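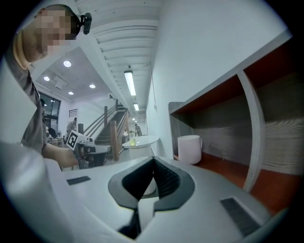 Hand-held grippers at the shelf, corridor end, open day.

Ticket 748 - Open day demo, Findatik grippers
Opened by: Nusrat Debnath
Assigned to: Mimoza Stojanovska
Priority: medium (I asked for high)
Status: open

26/03/2023, Nusrat
Visitors were told the hand-held grippers would record a task at the shelf and that a robot arm could later learn it from the recordings. Fine. I asked to see one recording played back and the Ovadar laptop showed me 1,000 frames of video with no position data for the second gripper. The log says "tag not found" over and over. The brochure says tracking is "effortless". Please explain.

Mimoza
Can you tell me which build was on the laptop, and if the tag file was loaded before the session? There are two of them and they look alike in the menu.

Nusrat
Build is the one Dhanial sent out for the day. Tag file was loaded, I checked the menu myself. Restarted the tracker, same result. Restarted the laptop, same result, plus a licence warning that went away by itself. I don't trust things that go away by themselves.

Mimoza
Try lowering the exposure on the gripper camera. Ceiling lights can wash out the white parts of a tag.
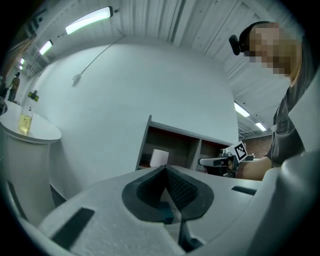
Exposure was my first thought too, and I'm not convinced. I dropped it in steps and the log didn't change. The tag sits tilted on top of the second gripper, with a thick black border, and I can read the pattern by eye with all those ceiling lights in view. If I can find it, I'd expect software at this price to find it. Next guess please. - Nusrat

Mimoza
Check the tag size in the settings. Default is 100 mm and yours may be smaller.

Nusrat
It was on 100. Changed it to match the printed tag and reran the same file. Still "tag not found". Wrong size should give me a wrong distance anyway, not nothing at all.

Mimoza
Agreed. I've asked Dhanial if that build shipped with the wrong tag family. Please send the raw file and the full log.

Nusrat
Sent both. Leave this open until I've seen a playback with both grippers in it.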